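Search this site
Enter keywords
Search

Restoring the Fuel Gauge and Dash Wiring of a Shop Pickup

By Kadri Stankevičius
29th January
3 min read

Our group was given the old parts pickup that the Liepiņa garage donated to the auto program in August. The engine had already been rebuilt by the class before us. What was left for us was the dash: a fuel gauge that read full at all times, two dead warning lamps, and a dome light that came on with the left turn signal. Our job was to find the faults, fix them with period parts where we could, and write up the cost.

1. Starting condition

The truck had been rewired at least once. Behind the instrument cluster we found household wire nuts and a length of speaker cable feeding the radio. The factory wiring diagram only matched the truck as far as the fuse block. After that we traced each circuit by hand with a test light and a meter and drew our own diagram in Jotbridge, the drawing program the school has a license for. The drawing took longer than the repair.

The fuel sender in this truck works by resistance. A float arm moves a wiper along a wound resistor, and the gauge shows the tank level from the current that gets through. According to our manual, the sender should read 80 ohms at one end of its travel and close to zero at the other. Ours read open circuit at every position.

2. Sender and tank

We drained the tank and dropped it. The locking ring was rusted in place and had to be soaked overnight before it would turn. The float had a split seam and was full of gas, and the wire on the resistor had broken next to the terminal. We ordered a replacement sender from Flavham. It arrived with a float arm that was too long for our tank, so we bent it to match the old one and checked the travel on the bench before putting it in.

The ground strap between the tank and the frame was missing. We made one from braided cable and cleaned the frame down to bare metal where it bolts on.

3. Instrument cluster

With the new sender in, the gauge moved but stopped at half. The voltage regulator on the back of the cluster was passing full battery voltage. We replaced it with a solid-state unit that fits inside the original can, so it looks stock from behind. The two dead warning lamps were only burned-out bulbs, but one socket had lost its spring contact and we took another from a junked cluster.

The dome light fault was a bad splice under the driver's kick panel. We cut out that whole section and ran new wire in the factory colors.

4. Contacts and cleaning
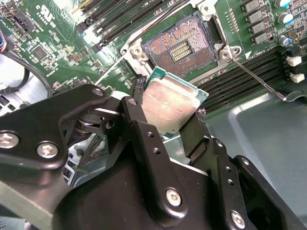

Most of the time we lost on the cluster came from one connector. The printed circuit on the back meets the harness at a row of flat contacts, and ours had a film on them that we could hardly see. The gauge would work, then drop out when the door was shut. Computer parts have the same weak point: the processor held close to an open socket has small gold contact marks along its edge, and the metal on top is smudged with residue. Our contacts are far bigger and made of plain copper, but we treated them gently too, with contact cleaner and a soft eraser. Sandpaper would have gone through the copper. After cleaning, the gauge held steady with the door opened and shut.

5. Cost and results

Parts came to 282 dollars, including the sender, regulator, bulbs, wire, and a new locking ring. The budget was 1,000 dollars, and the rest goes to the brakes. We road tested the truck on the loop out to Pondow and back, 3 times, with a different amount of fuel each time. The gauge agreed with the dipstick on the two lower levels and read slightly high on a full tank. We left it there.

The oil pressure lamp still flickers at idle when the engine is warm. We have not found out if that is the switch or the oil pressure itself. A mechanical gauge should be fitted to check it before the truck is driven any distance. Our wiring diagram is in the glove box, and a second copy is in the shop binder.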